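Ticket: "Clear the table" job stalls before the pickup, sim only
Opened by Ayman Belkadi, Sep 21, 2025
Project: Nidholm
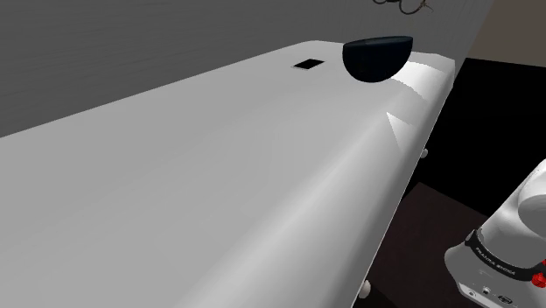 Render from the sim: bowl at the far end of the table, Franka base lower right.

Hi all! So I'm still trying to find out if an arm can do the one chore I hate most (clearing up after dinner), and for now the answer is "kind of, if dinner was one bowl." I ran the job 16 times last night and it stalled on 3 of them. Same spot every time: the planner says "target found," then sits there until it times out.

What I've tried so far:
- Restarted Tuneo between runs. No change.
- Bumped the planning timeout. It just sulks for longer.
- Swapped the bowl for the lighter-colored one. Still stalls, so I put the navy one back.

My hunch is the grasp on the rim. The bowl is close to the back edge and the wall is right behind it, so maybe half the approaches get thrown out before it even starts?

Update: moved the bowl toward the middle and got 3 clean runs in a row!! Going to try limiting it to approaches from the front next. If anyone on Estura has a grasp filter that works near walls, please send it over. I'm not buying a bigger table for a robot that can't do forks yet.

Status: open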